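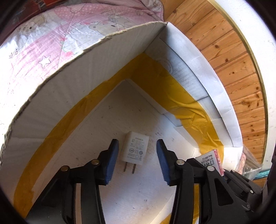 El cargador blanco, en su caja de cartón.

Llevaba meses prometiéndome que este verano haría un viaje largo con una sola mochila, y por fin lo hice: cinco semanas entre Tallomstead y Dristside, casi siempre en tren y alguna vez en unos autobuses de línea que paran en todos los pueblos (en todos, de verdad). Como varios me habéis preguntado por el equipaje, os cuento lo que me llevé y lo que se quedó en la pensión de Tallomstead desde el segundo día.

Empiezo por los zapatos, que fue mi gran error. Metí tres pares y usé uno. Las botas me parecían imprescindibles por el sendero del acantilado, y luego resultó ser un camino de gravilla por el que subían abuelos en sandalias. Las botas pesaban 1105 gramos, lo sé porque las puse en la báscula de la cocina al volver, enfadada conmigo misma. ¡Más de un kilo paseado por media costa!

Con la ropa acerté más. Cuatro camisetas, un jersey fino, un pantalón largo y otro corto, y jabón de pastilla para lavar en el lavabo. El jersey me lo puse casi todas las noches, porque en Dristside refresca en cuanto se va el sol y sopla un viento que te deja el pelo como un estropajo. También eché un pañuelo grande de algodón que me sirvió de toalla, de almohada y de mantel — esto último sobre todo, que comí muchísimo queso en bancos de parque.

La mochila es una Palley que compré de oferta, de las que se abren como una maleta. Me gusta mucho, aunque la cremallera de abajo se atasca si la llenas demasiado. La libreta fue otra historia: me empeñé en llevar una de 360 páginas para escribir el diario y no pasé de la veinte. La próxima vez, un cuadernito grapado y a correr.

Los enchufes, adaptadores y demás trastos van ahora todos juntos en una bolsita con cordón, porque antes aparecían dentro de los calcetines. Y un consejo para quien pase por Dristside: desayunad en Kuipers, junto a la estación. Tienen un bollo de canela enorme y un café que no está nada mal, y te dejan estar un buen rato con la mochila ocupando media mesa.

En octubre quiero repetir, pero solo una semana y hacia el interior, que me han hablado muy bien de los bosques. Si alguien conoce un buen sitio para dormir por allí, que no sea muy caro y donde se pueda cenar tarde, dejadme un comentario, que todavía no he reservado nada.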